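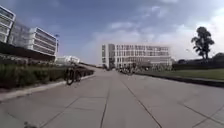 Fig. 4. Concrete slab path with thin dark joints.

4. Cleaning a Large Paved Area

Read Section 3 before connecting the Bernura washer to a water supply.

1. Sweep the paving and pull any weeds from the joints.
2. Fit the 15-inch surface head. Push until the collar clicks.
3. Run the hose along the curb — never across the path.

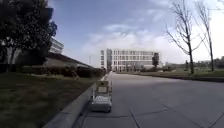 Fig. 5. Small wheeled cart close to the curb.

4. Set the pressure dial to 100 bar and test a corner slab.
5. Work in straight lanes, overlapping each by a hand's width.

CAUTION: Keep bystanders well back while the pump is running. Release the trigger if anyone comes near.

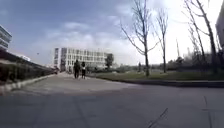 6. Rinse toward the nearest drain at low pressure. One tank of 600 liters is enough for most jobs.
7. Switch off, close the tap and squeeze the trigger to empty the hose.

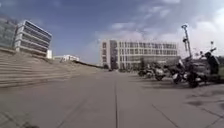 Joint filler can be damaged by a narrow jet. Use the fan nozzle on all seams and hold it at a low angle. Where a long dark seam runs down the middle of the paving, as it does between these slabs, start there and work out to both sides. Clean any steps next to the path first, from the top tier down.

Note: Replace the inlet filter after 26 hours of use.

Related items
Bernura hose reel: wall mounting
Winter storage
Spare parts list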